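Simulated cupboard tasks and the planner success figure - does anyone trust it?
Board: Manipulation and Planning
7 replies

eifion_n
Started this topic

I've been asked to look at Flanaser for work. For those who haven't met it, it's a planning layer that sits on top of your usual arm controller and is meant to handle the reach-into-a-cabinet sort of job: door already open, shelf at an awkward height, gripper has to get in without clouting the side panel. Their headline is 2,882 simulated reaches with 148 failures, all in rendered kitchens.

My trouble is that I don't know what a failure is. The write-up says "unrecovered collision or timeout" and leaves it there. If the arm brushes the door, stops, backs off and tries again, that seems to go down as a success. On a real cupboard that's a chipped door and a phone call.

I set up a scene of my own in the simulator over a couple of evenings. White arm on a fixed base on the floor, tall gray cabinet with the door open, shelf up high, folded stuff on the lower shelves. 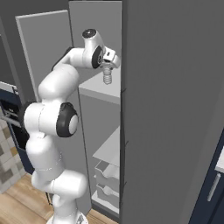 With the planner on default settings I ran it 147 times, changing only the start pose of the arm. It found a path nearly every time. What bothered me was the elbow. It swings out wide and then comes back in, and for the same target you can get two quite different routes depending on a tiny change at the start. I wouldn't want to stand next to that.

Has anyone here run it on hardware?

Eifion

----

landeg_e
Yes, for a month, on a Pladton arm. The elbow thing is the sampling planner underneath, it isn't really Flanaser's fault. Turn on path smoothing and raise the cost on joint travel. The default is set far too low. You'll still see the odd silly route but most of them go away.

I'd be more worried about the collision margins. They ship with the door modelled as a perfectly flat slab that stays exactly where you left it. Ours had soft hinges and drifted.

----

obinna_a
I think you're both being a bit hard on it. Nearly every planner has this problem and most of them cost more. The success figure is a simulation figure and they say so on the first page. What else are they meant to publish?

Also Eifion, 147 runs with one target tells you about one target. Move the goal to a lower shelf and I bet you get a different picture.

----

eifion_n
Obinna - fair point on the single target. I'll vary it. But "they say so on the first page" doesn't get them off the hook. They say simulated and then two paragraphs down it's "ready for domestic deployment". Which?

Eluned, how far did the door drift before it mattered?

----

landeg_e
Enough that the planner thought it had clearance and the wrist touched. I didn't measure it at the time, sorry. We ended up re-estimating the door angle from the depth camera before each plan. Slow, but it stopped the knocks.

----

uzma.s
Perception person butting in. Re-estimating the door is the right idea but check what your camera does with plain flat panels. A big gray surface with no texture is miserable for stereo. Ours at Bastau came back full of holes, and the planner treated every hole as free space. It planned a route straight through a cupboard side. In simulation you never see this, as most people feed the planner the ground truth geometry and call it perception.

Eifion, are you giving it ground truth?

----

eifion_n
Yes. Guilty. Full geometry straight from the scene file.

That makes my 147 runs even less use than Obinna says, and I'd guess it does the same to theirs. I had another look and there's one line in the appendix: "known environment model". So all 2,882 had it too.

----

obinna_a
All right, I'll give you that one. It should be on the front page and I hadn't spotted it. I still think it's a decent planner if you treat it as a planner and do your own sensing. Set unknown space to occupied, there's a flag for it, off by default. You'll get more refusals and fewer dents.

----

theano_alexiou
Moderator

Moved this from General. There's an older thread on the Benmoussa wrapper which covers the unknown space flag, and the advice there was that it made the planner give up on anything deeper than the front half of a shelf. It may have been fixed in the December release, I haven't tried it. Eifion, if you rerun with the flag on and noise added to the depth, please post the settings file as well as the totals.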